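Home Textiles and Surfaces, Unit 4: Covering a small table
Handout and notes, February 2, 2026

Okay, so last time we ran out of minutes right when I was getting to pattern scale, and I promised I'd write it up for you. Bring this back with you next week, because we'll be cutting and you'll want the numbers in front of you.

We're working on small square tables this unit. I like a small square for learning because every mistake you make on it is a mistake you can see all at once (a long dining table will hide a crooked line from you until the guests are sitting down!). A square also has no "right" direction, so you have to decide which side is the front before you unroll anything. Put a bit of tape under that edge. I mean it -- half of you will turn the table around while you're working and then wonder where your straight line went.

Measuring first. Measure both directions, even though it's a square. Old tables are almost never true, and even new ones can be off by a little. Write down the larger number. Add your drop on each side if it's a cloth, or your wrap allowance if it's a stick-on or stapled cover. For a wrapped cover I use 6 centimeters per side, so 12 added to each measurement, and I'd sooner trim extra than piece in a strip.

If your top is 531 millimeters across, you need 651 with the wrap. The Arnau roll stock we have in the cupboard is wide enough for that with plenty left over, so please don't start cutting from the middle of the roll. Start at the end like a civilized person.

Now, pattern. With stripes or checks, your eye catches a slant right away. With scattered shapes, the kind of geometric print where triangles and four-sided pieces sit at all sorts of angles, you get a lot more forgiveness. Grays, pale blues and a soft yellow on white are a nice easy combination for this, and they don't fight with whatever ends up on the table.

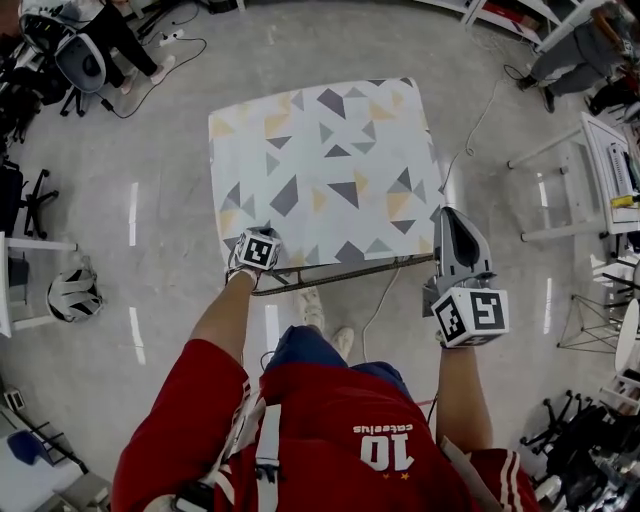 Dolores Calloway wrote back on the draft of these notes that a busy print isn't as forgiving as I make out, and that on her own table the seam showed worse than it ever did on plain cloth, with the triangles chopped in half and not meeting up with anything. Fair point, and I should have said it: forgiving about angle, yes, but not about joins. If you have to join two pieces, look for the repeat (the spot where the whole design starts over) and cut so the repeats land on each other. On a small top, skip the join and use one piece.

Smoothing down. Work from the center out, with both hands, and stand where you can look straight down at the top. Looking from the side you'll miss the bubbles. Do the front edge, then the back, then the two sides, and leave the corners for last. Corners get folded like a present, with the flap toward the back of the table.

For next week: a tape measure, scissors you trust, your two measurements, and a sketch with the front edge marked. If you want to try a Treteo sample, tell me by Friday so I can set one aside.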